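**Household Skills, Unit 4: Small Laundry**
Kurkness Adult Learning, Thursday section. Bring this handout to the practice session.

This unit covers socks and the clip hanger. Sheets and shirts come later. Most people already have a way of hanging socks, and it usually works, but it tends to be slow and it tends to lose one sock out of a pair. The method in these notes is the one we grade in the practical.

## 1. Laying out

Clear the board first. Lay the socks flat in a single row with the cuffs toward the back and the toes toward you. Keep the two socks of a pair next to each other. Don't stack them and don't fold the cuffs over.

Smooth each sock once with the flat of your hand. If a heel is twisted to one side, turn it before you go on. A sock that dries with a twisted heel keeps the crease.

Group by color as you lay out: blue with blue, red with red, gray with gray. When a sock has no partner, leave it in the row anyway and set its place on the hanger next to an empty clip.

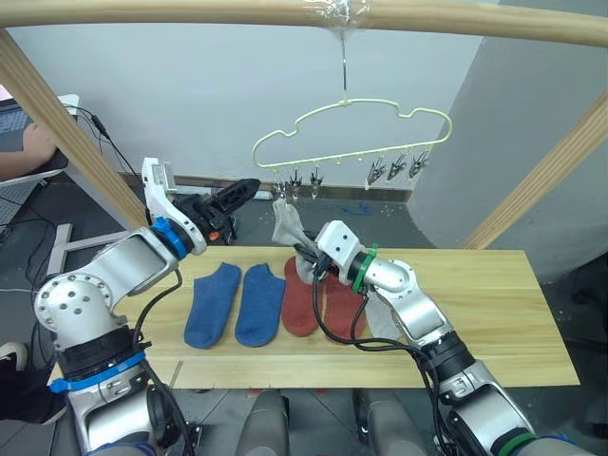 ## 2. The hanger

We use a plastic clip hanger on a wooden rod. Any shape is fine. What matters is the bottom bar and the clips on it.

Before hanging anything, check the following:

- The hook is fastened to the rod and doesn't slide. Tape is good enough for a light load.
- Each clip opens and closes fully. Squeeze every one.
- The clips are split evenly between the left and right sides.
- The bar hangs level when empty.

A spring clip that has gone weak should be taken off and put in the tray marked Carretero (the supplier's name, we send them back in batches). The older Trondico clips have a stiffer spring and leave a mark on thin knits, so use those for towels.

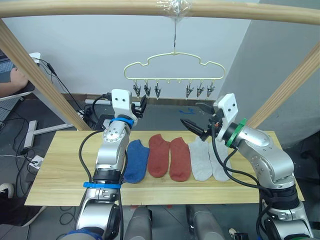 Leave the middle of the bar open if you have few enough socks to do so. Air moves through the gap, and you have room for your hands when you reach for the inside clips. On a full load you will lose the gap, and drying takes longer.

## 3. Lifting and clipping

Work one sock at a time.

1. Pick the sock up by the cuff. Pinch both layers.
2. Raise it straight up to the bar and let the toe hang.
3. Open the clip with the other hand and bring the cuff in between the jaws.
4. Let go of the clip, then let go of the sock.
5. Tug lightly at the toe. If the sock moves in the clip, do it over.

Go back to the row for the partner right away and clip it beside the first. Finish a pair before starting another color. 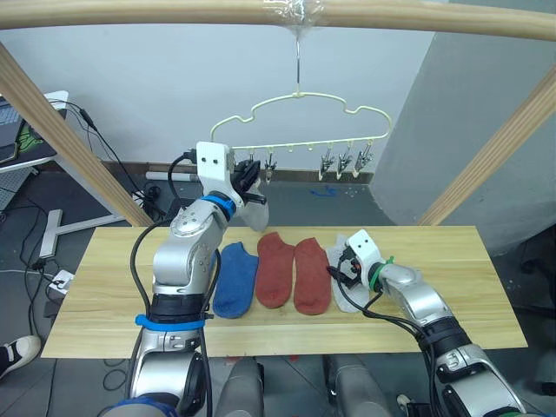 *Fig. 3. Gray sock at the hanger, with blue, red and gray socks on the board.*

Common faults in this step are clipping by the toe, clipping only one layer of the cuff, and dragging the sock across the others on the way up. The last one pulls the row out of line and you end up laying it out again.

## 4. Balance

Load from alternate sides, a pair on the left and then a pair on the right. With everything on one side the bar tips and the socks slide together. Heavy socks go nearest the center. 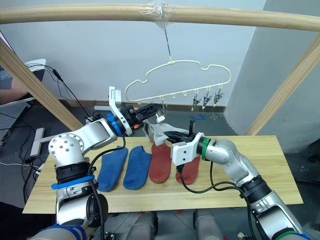 Wool and thick sports socks need their own hanger. Allow 120 minutes before you check them, and check at the cuff, where the knit is double. Thin cotton can be checked sooner.

## For the practical

You will be given a mixed set of socks and one hanger. You lay out, check the hanger, clip and balance. Marks are on the Mirkano sheet, form 3821, which you should read beforehand. Points come off for split pairs and for a bar that isn't level at the end. There is no time limit.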